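**November 10, 2018**

# Norier Travel to Open Walking Tour Program in Hovmont Next March

Norier Travel has confirmed that it will begin a new series of escorted walking tours in the Hovmont valley in March. The program will run for 18 weeks in its first season, with one departure each week. Bookings open to past guests on Monday and to the general public one week later.

Each tour lasts eight days and is limited to 18 guests, accompanied by a tour leader for the full trip and by a local guide on walking days. The route begins in the market town of Clomora, follows the old mill road through four villages, and ends at the Rusnák lakeshore. Luggage is moved by van between overnight stops.

"We have brought guests to Clomora by coach for many years, and the request we receive most often is for more time on foot," said Lawal Tamuno, director of escorted programs at Norier Travel. "The new tours have been planned over two seasons with the people who live along the route. Guests will stay two nights in most places."

Accommodation will be in small inns and guesthouses, all within walking distance of a village center. Two nights in the middle of the tour will be spent in self-contained apartments in the village of Upper Hovmont, where there is no inn large enough for the group. Each apartment has its own kitchen. Breakfast supplies will be delivered the evening before, and dinner will be served in the village hall on both nights. 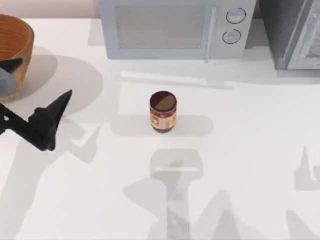

**Are meals included in the tour price?**

Breakfast is included every day, along with five dinners and three packed lunches. Guests are free to make their own arrangements for the remaining meals, and the tour leader will have a list of places to eat at each stop.

## Walking Distances and Fitness

The longest walking day covers nine miles and the shortest covers three. Most of the route is on level ground or gentle slopes, with one steady climb on the fourth day between the mill road and Upper Hovmont. Guests who do not wish to make the climb may ride in the luggage van, which has three passenger seats. Seats must be reserved with the tour leader by the previous evening.

Norier Travel asks that all guests be able to walk six miles in a day at a moderate pace. Walking shoes with a firm sole are required. Poles may be borrowed at no charge from the company's office in Clomora and returned to the tour leader on the last day.

Departures will go ahead in rain. In the event of high wind or flooding on the lower path, the group will travel by van to the next village and a shorter local walk will be offered in the afternoon. The decision rests with the local guide and will be announced at breakfast.

The apartments in Upper Hovmont are shared by two guests. Single occupancy is available on request for a supplement, although the number of single units is small and they will be assigned in order of booking. Guests with food allergies should state them on the booking form so that the breakfast delivery can be adjusted. Changes cannot be made after arrival in the village.
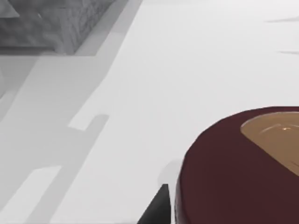

## Local Guides

The company has engaged local guides for the season under the direction of Chiến Kiều, who has led walks in the Hovmont valley for 18 years and will serve as head guide. All of the guides live in the valley and have completed first aid training. Several also work in farming or forestry outside the tour season.

According to Mr. Kiều, the route was chosen to keep groups away from the busiest section of the lake path. "The mill road was the main way into the valley before the railroad came," he said. "There are old boundary stones along it, and two of the mills are still standing. The owners of the second mill have agreed to open the wheel room to our groups on Thursdays, and I am grateful to them."

Visits to the wheel room will be made in two smaller parties, as the stairs are narrow. Guests who would like to remain outside may wait in the orchard, where there are benches.

On the final full day the group will travel by boat from the Rusnák pier to the north shore and return on foot. The crossing takes 30 minutes. The boat has a covered cabin and an open rear deck, and is not accessible to wheelchair users. The company is in discussion with the boat operator about a second vessel for later seasons.

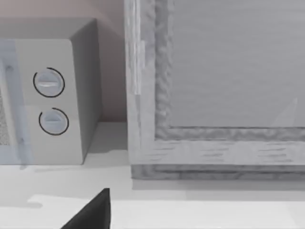
## Booking and Payment

The price is $2000 per person, based on two sharing. This covers accommodation, guiding, luggage transfer, the boat crossing, and the meals listed earlier. Travel to Clomora and travel insurance are not included. A deposit is due at the time of booking, and the balance must be paid 33 days before departure.

Cancellations made before the balance is due will be refunded less the deposit. After that date, the place may be transferred to another person who meets the walking requirement, provided that the Clomora office is told in writing. Should Norier Travel cancel a departure, guests may choose a full refund or a place on another date in the same season.

Past guests will receive a booking code by mail. Those who have changed address since their last tour should contact the office before Monday. Reservations from the general public will be taken by telephone and at the office counter, and a waiting list will be kept for each departure once it is full.

The company's existing coach tours to Clomora and the Rusnák lakeshore will continue on their present schedule. Guests already booked on a coach tour who wish to move to the walking program may do so without a change fee until the end of the month, subject to space.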